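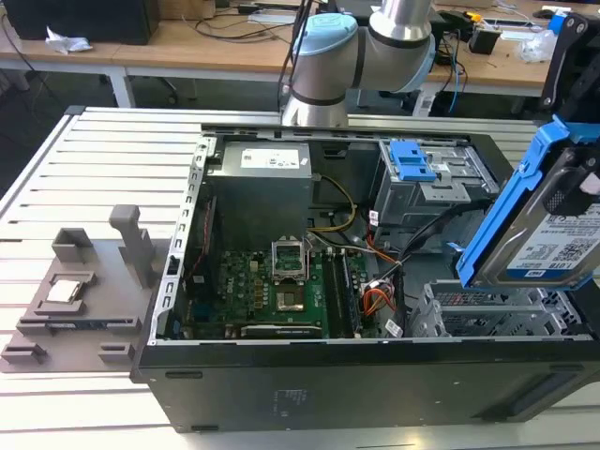
ENVILLE, January

My mum thinks I teach robots, and I've stopped correcting her, although what I mostly do is take a hard drive out of a computer and put it back in again. Then I do it again. Skolalon wants 3,000 good goes at it for the learning system, and when I came in this morning we had 700.

It's the same tower all day. The poor thing lies on its side on the rails with its lid off, and by lunch I could draw you the inside of it from memory – the blue caddy, the yellow wires, the socket standing open with its little lever up. I dream about that lever.

Milagros Mateos sits next to me and marks each go as keep or bin. She's much harsher than the software. If I dither over the bay she bins it, and if I come in too confidently and knock the metal she bins that as well, and says "Oh, love" under her breath, so I know before the screen does.

"You hesitated," she said, on the first one after tea.

"I was thinking."

"Well, it'll learn that from you. Then it'll stand there thinking in front of the customer."

The customer is Tzanetos, who have a warehouse full of old office machines and want the drives out of every one of them. Bujar Grgić went to see it before Christmas and came back very quiet. He'd expected a room, he said, and they'd walked him through 16 of them.
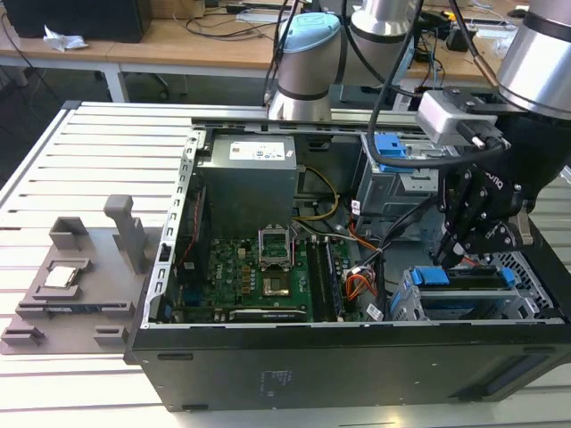 Going in over the lower drive cage.

By three o'clock I'd had 10 keeps in a row, my best run ever, and I got a bit silly about it. I started giving them names. Gerald was lovely, very smooth on the way up. Pauline caught slightly on the left and recovered like a professional. I told Milagros that Pauline was the one the machine ought to study, and she scrolled back, watched it through twice and binned it.

"You can't bin Pauline!"

"She wobbled."

"She recovered! Don't you want it to know how to recover?"

Milagros took her glasses off, and that's usually the end of a conversation. This time she called Bujar over, and the three of us stood round her screen watching four seconds of a drive sticking and coming free. He asked to see it again. Then he asked how many others like it we'd thrown away, and Milagros went a colour I hadn't seen on her before.
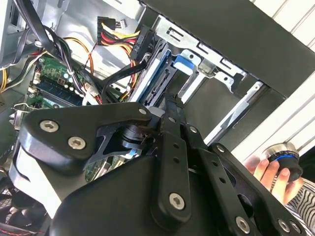
The bin

We stayed until gone seven going back through it, with crisps from the Gromico machine for our tea. It was awful, really – every bodge I'd made since I started, played one after another on a big screen with my boss eating salt and vinegar beside me. Some were rubbish and stayed binned. But there were dozens of Paulines in there, little slips and nudges and second tries, and Bujar wanted a new folder for them.

"What shall I call it?" said Milagros, with her hands over the keys.

I kept my mouth shut. She typed PAULINE, all in capitals, pressed enter and asked me if there were any crisps left.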